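Progress report, Kurine Reservoir perch tagging, second period
Prepared for Fistmont by Neusa Sampaio
22 January 2024

**Work completed**

Tagging ran from September until the ramp at Ponier was closed for the winter drawdown. A total of 600 yellow perch were fitted with dorsal tags and released at the point of capture. Fish under the minimum length in the protocol were measured and returned untagged. All were taken on rod and line, using barbless hooks and small jigs, at depths where barotrauma was unlikely.

Anglers have reported 14 recaptures so far. Most came from the north arm, close to the release points. Two were caught near the dam, which is almost the full length of the reservoir from where they were tagged. Tag numbers were legible in every report, but four reports had no fish length and cannot be used for growth estimates.
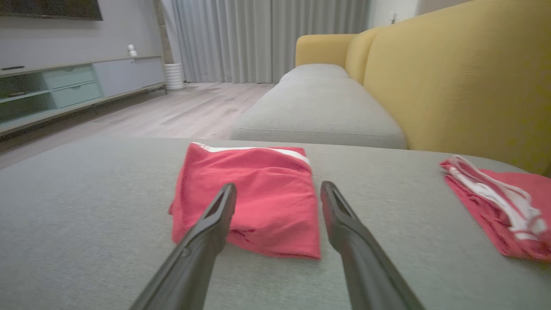 Jailson Queiroz wrote back on the draft that the north arm figure should be read with care, as most of the winter bank fishing happens there and the tags will come in from wherever people fish. We agree. The final analysis will weight recaptures by angler effort, using the creel counts from both ramps.

**Variances**

- Creel counts at Ponier were missed on two weekends due to high wind.
- Tag purchase came in under budget. We request that the balance be moved to fuel.
- The reward poster at the Poduval bait shop had an old phone number. It has been replaced.

**Next period**

Iolanda Medeiros will enter the remaining scale readings and check them against the tagging sheets. Spring sampling starts when the water at the ramp reaches the protocol temperature. The south arm will be fished first, to even out the release locations. A revised budget sheet is attached for approval.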